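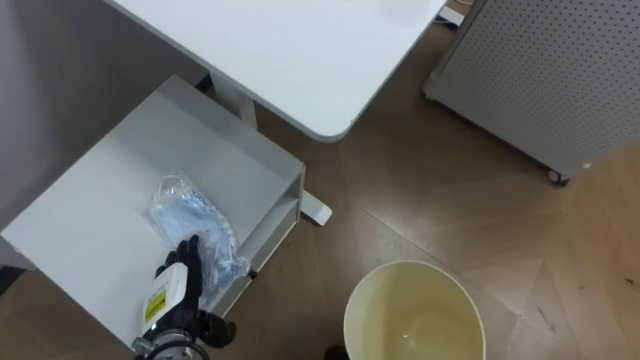

*White drawer unit under the desk, clear bag in the main tray.*

Plandcombe, August. Open day at the Grube furniture hall – doors at 9, already a line. Skipped the coffee, went straight for the desks.

The Irnard desk first. White top, rounded corner, no hard edge to catch a hip on. Matching drawer unit goes underneath. Matte, smooth, side walls thinner than I expected. Main tray is shallow – paper, cables, a bag or two, forget binders. Narrower bit along the right side, divided off. Pens? Chargers? I'd use it for stamps and keys.

Something pale blue in the bag, gloves maybe. Didnt ask.

Drawer slides fine, bit of a rattle when I pushed it hard. Staff said that's the floor model. Price tag 800 for desk and drawers together, drawers alone they wouldn't quote me. Annoying.

Cukik stand at the far end, mostly shelving. Stand 111, if you go – the map has it wrong. Liked the tall one, too deep for our hallway.

Lunch line was hopless so I left before one. Catalog number for the desk is 2337, writing it here before I lose the slip. Need to measure under the window tonight.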